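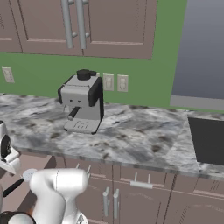 Section 2: Pairing the watch with your phone

Last updated 28 November 2024 by Ambros Imhof

By now you should have the strap on and the protective film off (if you skipped Section 1, go back for the strap part at least, the pins are fiddly and I bent one on my first try). This section gets the Zavell talking to your phone, brings it up to current firmware, and sets up notifications so that it buzzes for the stuff you care about and stays quiet for everything else.

I'm writing this with an Android phone next to me. Most of it is the same on an iPhone, and where it isn't I've put a note. Kyung-hwa Won went through the whole thing on her iPhone and sent me a very long list of corrections, so the iPhone notes are hers and they're good.

Before you start

You'll need the watch, the charging puck that came in the box, your phone, and a Wi-Fi network you know the password for. Your phone needs Android 13 or later. The app will install on older versions and even let you make an account, but pairing stops at the last screen with no message at all, just a spinner that goes on and on.

You'll also need an account with Sturance, the company app that runs the watch. If you had one of the older Furkia fitness bands, your login still works and you should use it! Your step history comes across by itself. Making a second account means starting over, and I haven't found any way to merge two.

Caution: Use the puck from the box. The older Furkia puck looks nearly identical and the magnets will happily grab the watch, but the contacts sit a little to one side and the battery won't charge. The new one has a small raised line on the edge. If you've got both in the house, put a sticker on one of them.

Charging it the first time

1. Plug the puck into a regular USB charger. Laptop ports work too, they're just slow.

2. Set the watch on it, face up, and nudge it until it clicks into place. The screen shows a green ring.

3. Leave it alone until the ring is at least half full. On mine that took more than 20 minutes from completely flat.

4. Hold the side button until the Furkia logo shows up, then let go. The first start is slow. Mine sat on the logo long enough that I went looking for the reset instructions, and when I came back it was asking me for a language.

Note: The language you choose at this point is only for the watch. The app follows your phone. If you want both in the same language and your phone is set to something else, look under Sturance > Profile > Display language once you're paired.

Pairing

Turn Bluetooth on, and if you've got another watch or band connected to this phone, disconnect it for now. You can bring it back afterward.

1. Install Sturance from your phone's app store and sign in.

2. Tap the plus sign at the top of the Devices tab and choose Watch, then Zavell. There are two entries with similar names. Pick the plain one, without "Band" after it.

3. The app asks for Nearby devices and Location. Say yes to both. You can take Location away again later if you don't want walks and runs mapped, but during pairing it really does need it, and if you say no you'll land back at step 2 wondering what you did.

4. A code shows up on the watch and another on the phone. Check that they match, then tap the check mark on both. You have to do both! I only tapped the phone the first time and it timed out.

5. Keep the two close together while the progress bar runs. On the same table is fine.

6. When the watch buzzes twice and shows the time, you're paired.

Note for iPhone: Don't pair from the Bluetooth page in Settings, even though the watch shows up there. Start in the app. If you already paired in Settings, tap the little "i" next to the watch, choose Forget This Device, and begin again at step 2. Kyung-hwa says you'll also get a separate pop-up asking whether to share system notifications. Tap Allow on that one or nothing in the notifications part further down will work.

If the watch never appears in the list, the usual fix is to switch it off and on while the app is searching. Hold the side button, swipe Power off, wait for the screen to go dark, then hold the button again. If that doesn't do it, turn the phone's Bluetooth off and back on. I've done both in a row on a bad day and it came up right away after that.

Updating the firmware

Please do this now, before you customize anything. The update wipes your watch faces and I lost a layout I was pretty happy with.

1. Put the watch back on the puck. It won't update on battery alone, whatever the percentage says.

2. In Sturance, open Devices > Zavell > About, and tap Check for update.

3. Look at the build number. You want 1408. If that's what you already have, skip to the next part.

4. Otherwise tap Download. The file goes to your phone first and then over Bluetooth to the watch, and the second half is the slow half.

5. When the watch asks to restart, tap Restart. It'll go black, then show the logo, then go black again. All of that is normal.

Caution: Don't lift the watch off the puck while the logo is showing. If the update gets interrupted, the watch starts up in a recovery mode with plain white text. It's recoverable (Section 6 has the steps) but you'll have to pair from scratch and you lose anything that hadn't synced.

Once it's done, open About again and make sure the number changed. A couple of times the app told me everything was up to date while still showing the old build. Pulling down on the screen to refresh sorted that out.

Notifications

Out of the box, the Zavell sends you everything. Every group chat, every store coupon, every weather alert for a town you drove through once. I wore it like that for one afternoon and very nearly put it back in its box. So set aside a bit of time for this part, it makes more difference than anything else in the guide.

1. In Sturance, go to Devices > Zavell > Notifications.

2. Turn off All apps. The list underneath goes from gray to normal.

3. Go down the list and switch on the apps you want. I have calls, text messages, my calendar, and the app for our front door. That's the whole list and I've never missed the rest.

4. Tap Vibration and try each strength with the watch on your wrist. They feel completely different from how they feel in your hand. I use Medium.

5. Turn on Only when phone is locked. With that on, the watch stays quiet while you're looking at your phone, so you don't get everything in two places.

Note: New apps you install on your phone are switched on by default, even with All apps off. I think this is a bug and I've reported it. Until it's fixed, have a look at the list every so often.

You can also set quiet hours on the watch itself. Swipe down from the top of the watch face, press and hold the moon, and choose a start and an end. Alarms still come through. Phone calls don't, unless the caller is a favorite in your contacts, and the favorites only update when the watch syncs. If you've just starred somebody, open the app once to push it across.

Battery settings

The brightness setting is the big one. Auto is fine indoors but goes very bright outside and takes its time coming back down. I keep mine on the second-lowest step and bump it up by hand on sunny days.

Always-on display is off when you get it. Try it if you like, it looks great! Just expect to be charging a lot more often. Raise to wake works well enough that I went back to it after a week or so, though it does light up when I'm driving and turning the wheel. Theater mode (the little mask icon in the same menu as the moon) stops that for as long as you need.

Continuous heart rate has three choices: Off, Smart, and Always. Smart checks more often when you're moving. If you track workouts, the watch switches to constant readings during the workout no matter what you picked, so you don't need Always for that.

A note about straps

People keep asking me about third-party straps, and I've only used one brand long enough to have an opinion. The Zaugg woven strap fits, it's comfortable, and it comes with its own pins. Use the watch's original pins and keep Zaugg's as spares, they're a hair shorter and the strap wiggles. Anything with a metal backing that sits under the watch can keep it from seating on the puck, so check that it charges before you throw out the packaging.

If you're switching phones later

The watch only remembers one phone. To move it, do this in order:

1. On the old phone, open Sturance and pull down on the home screen to sync.

2. Go to Devices > Zavell > Unpair. Choose Keep data when it asks.

3. Sign in to Sturance on the new phone with the same account.

4. Pair as described earlier in this section.

If the old phone is already gone or broken, you can unpair from the watch under Settings > System > Disconnect phone. Anything it hasn't synced is erased when you do that. I did this in April after dropping my phone in a parking lot, and I lost a couple of days of sleep data and nothing else.

Section 3 covers watch faces, including how to get the date format to match your phone.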